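Skarer extending table: leaf stops short and the warranty form wants a "mechanism code"
Home Help Board > Furniture > Tables and Desks

Posted by tablesaw_lurker
Member, 9 posts

I have a Skarer extending dining table, the version with one butterfly leaf stored under the top. It was bought new from Briem and delivered in September. The leaf unfolds and sits flat, but when I push the two halves of the top back together there is a gap on one side that will not close. The other side closes fully and the latch on that side engages. The latch on the gap side does not reach its catch.

What I have checked so far:

The runners are clean. I vacuumed them and wiped them with a dry cloth.
The leaf hinges are tight.
The floor is level in both directions under all four legs.
With the leaf folded away, the table closes completely and both latches work.

The paperwork says the mechanical parts are covered for 5 years and the finish for less than that. The claim form on the Briem site asks for an order number, which I have, and a "mechanism code," which I do not. There is a sticker on the underside with a long number, but the form rejects it as too long. I emailed Briem and received an automatic reply telling me to fill in the form.

Two things I would like to know. Where is the mechanism code? And is this a fault in the runners, which would be a warranty matter, or an adjustment I am supposed to make myself? The assembly sheet does not mention adjustment. I do not want to loosen anything if that gives them grounds to refuse the claim.

The table is used with the leaf in for most of the week, so sending the whole thing back is a last resort.

3 replies

Posted by oak_and_ash

Check whether the leaf is in the right way round. Mine had the same gap and I had it backwards.

Posted by runner_and_rail
Furniture section regular

A butterfly leaf is hinged to the frame, so it can't go in backwards. The reply above applies to tables with a loose leaf.

Mechanism code first. On Skarer tables the code belongs to the runner set and not to the table, so it is not on the product sticker. Extend the table fully, get underneath, and look at the fixed member of each runner, the part screwed to the frame. Near the end closest to the legs there is a short stamped code: a letter followed by three digits. Mine is G323. The letter matters on the form, so enter it with no space. Both runners should carry the same code. If yours do not match, stop there and report it, as a mixed pair will travel unequal distances and nothing you adjust will fix that. It would also explain your gap completely.

If the codes do match, the next thing to look at is whether the runners are out of step. The two sides on this design are joined by a synchronizing bar under the top. When the bar slips at one end, one side leads the other by a small amount. With the leaf folded away you may not notice, because the halves meet along their full edge and pull each other square. With the leaf in there are two joints instead of one, and any error shows up as a wedge-shaped gap. Measure it at the widest point and at the narrowest point before you touch anything. Write both down. 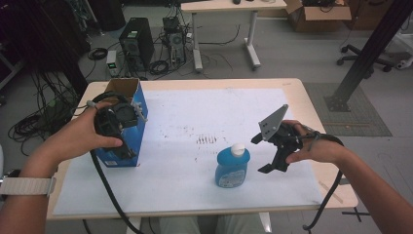
To test the bar, open the table with the leaf folded away and stop when the halves are a hand's width apart. Measure the opening at both edges. Equal readings mean the bar is fine. If they differ, push only the lagging side and see whether the other side moves with it. On a healthy mechanism it moves at once. If there is free play before the second side responds, the bar or its end bracket is worn or was never tightened at the factory.

Retightening the end bracket takes one hex key, the same size as the one supplied for the legs. I would not do it before the claim is logged. The Skarer terms I was sent exclude "alteration of the mechanism," and while tightening a screw is not much of an alteration, you would be arguing about it by email. Log the claim, attach the measurements, and ask them in writing whether they want you to tighten the bracket. In my case they said yes, and it is now on record.

Also check the alignment pins along the leaf edge. A pin that sits proud of its neighbors will hold the joint open. Slide a straightedge along the row. If one pin is higher, it can be pressed back in with a padded clamp. Don't use a hammer, which can split the edge around the hole.

On replacement parts: Briem sells the table, but the runners are made by Grendus. Briem will send a runner pair under warranty and does not ask for the old ones back. Out of warranty you can get them from Oseden, who list them by mechanism code. They are sold only as a pair. Fit both, even if one looks good.

Posted by mdf_dust

Agree with most of the above. Two additions.

Weight. The runners on the long version are rated for a 500 N load at the center when extended. People lean on the middle of the table, or leave it extended with something heavy parked on the leaf, and the runners sag over time. A sagging runner gives a gap that is wider at the top surface than at the bottom of the edge. If yours is the same width top and bottom, it is not sag.

Humidity. A veneered leaf stored folded under the top can differ a little from the top itself for the first few weeks. Leave it extended for several days and measure again. That would give an even gap along the whole edge, though, and yours is on one side, so I would put this low on the list.

The form also times out. Type your description somewhere else and paste it in.

Posted by tablesaw_lurker

Codes found, and they match. The opening test gives different readings at the two edges, and there is clear free play when I push the lagging side. Pins are level. Gap is the same width top and bottom. The form accepted the code with the letter. I have submitted the claim with the measurements and asked about the bracket in writing.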